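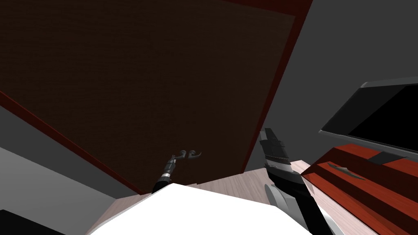 Nandi Mokoena

Türen öffnen mit Hosteo – Bericht zum Studienprojekt

Warum ausgerechnet Türen?

Wer schon einmal mit vollen Händen vor einer geschlossenen Tür stand, kennt das Problem. Für einen zweiarmigen Roboter ist so eine Tür noch viel spannender: Der Drücker ist klein, das Türblatt groß, und sobald sich etwas bewegt, muss der ganze Körper mit. Genau deshalb habe ich mir für mein Projekt die Türaufgabe aus dem Simulationspaket Hosteo ausgesucht. Ich wollte wissen, wie weit man damit als Studentin ohne eigenes Robotiklabor kommt, und ich kann vorwegnehmen, dass ich selten so viel Freude an einem Semesterprojekt hatte!

Was ist Hosteo?

Hosteo ist eine Simulationsumgebung für Haushaltsaufgaben. Man bekommt eingerichtete Wohnräume, einen weißen Roboter mit zwei Armen und schwarzen Greifern und eine Python-Schnittstelle, über die sich alles steuern lässt. Dazu gehört das Modul Ono, mit dem man den Roboter von Hand fernsteuert und die Bewegungen gleich aufzeichnet. Die Räume sind in Sammlungen geordnet. Ich habe fast nur mit der Sammlung Clindgate gearbeitet, weil dort Türen und Möbel nah beieinander stehen und man beim Ausholen mit dem Arm aufpassen muss.

Im Versuchsraum gibt es eine dunkelbraune Tür mit rotbraunem Rahmen und zwei kleinen Hebelgriffen, dazu rechts einen niedrigen Schrank mit Fernseher. Der linke Greifer geht an die Griffe, der rechte bleibt in Bereitschaft. Klingt einfach, aber der rechte Arm ist dem Schrank und dem Fernseher schnell näher, als einem lieb ist.

Installation und erste Schritte

Im September habe ich das Paket auf meinem eigenen Rechner eingerichtet. Die Anleitung ist gut geschrieben, nur der Abschnitt zu den Grafiktreibern hat mich einen ganzen Abend gekostet. Danach lief alles flüssig, und schon beim ersten Start konnte ich die Greifer bewegen. Das war ein toller Moment – ich habe bestimmt eine Stunde lang nur die Finger auf- und zugemacht.

Ono braucht etwas Übung. Man steuert beide Arme getrennt, und am Anfang habe ich ständig links und rechts verwechselt. Sehr hilfreich fand ich die Funktion, einen Arm einzufrieren, während man mit dem anderen arbeitet. Die Kamera am Roboter lässt sich frei neigen. Mit einem steilen Blickwinkel nach oben wirkt die Tür zwar, als würde sie nach hinten kippen, doch die Fingerspitzen und die Griffe hat man dabei gut im Blick.

Vorgehen

Mit Ono habe ich 50 Durchgänge von Hand aufgezeichnet. Ein Durchgang besteht aus Anfahren, Greifen oder Drücken, Öffnen und Zurückziehen. Aus diesen Aufzeichnungen erzeugt Hosteo auf Wunsch Varianten, bei denen Startposition und Licht leicht verändert sind. So kam ich auf 1.461 Trainingsbeispiele, ohne tagelang am Controller zu sitzen. Für das Lernverfahren habe ich die mitgelieferte Vorlage genommen und nur die Schrittweite angepasst.

Getestet wurde in 700 simulierten Versuchen. Als gelungen galt ein Versuch, wenn die Tür weit genug offen stand und kein Arm den Schrank oder den Fernseher berührt hatte. Die zweite Bedingung stammt aus einem Gespräch mit der Arbeitsgruppe Mthembu, die an unserer Hochschule die Robotikprojekte betreut, und sie hat die Sache deutlich schwieriger gemacht.

Beobachtungen

Das Anfahren klappte früh sehr zuverlässig. Schwieriger war der Kontakt selbst: Kommt der Greifer zu weit von der Seite, rutscht er am gebogenen Ende des Hebels ab. Besser wurde es, als ich in den Aufzeichnungen langsamer angefahren bin und die Finger erst kurz vor dem Griff geöffnet habe. Mit dieser Änderung sah die Bewegung auch viel natürlicher aus.

Der rechte Arm blieb mein Sorgenkind. In den ersten beiden Trainingsläufen schwenkte er beim Öffnen gern zum Fernseher hinüber. Abhilfe brachte eine Ruheposition, die ich in Version 2 meiner Konfiguration fest eingetragen habe.

Was mir gefällt und was fehlt

Großes Lob für die Geschwindigkeit, die übersichtlichen Protokolle und die Möglichkeit, jeden Versuch aus beliebiger Perspektive noch einmal abzuspielen. Beim Debuggen ist das Gold wert! Auch Maserung und Glanz der Möbel sind schön umgesetzt.

Weniger überzeugt hat mich die Reibung an den Griffen. Die Werte sind für alle Griffe gleich voreingestellt und lassen sich nur über eine Konfigurationsdatei ändern. Außerdem fehlt eine Warnung, wenn ein Arm einem Möbelstück zu nahe kommt. Die habe ich mir selbst geschrieben, das Skript liegt dem Bericht im Anhang bei.

Als Nächstes möchte ich Schubladen ausprobieren. Der Schrank neben der Tür hat vorn schon einen länglichen Griff, und die Aufzeichnungen dafür will ich wieder mit Ono machen, diesmal mit dem rechten Arm.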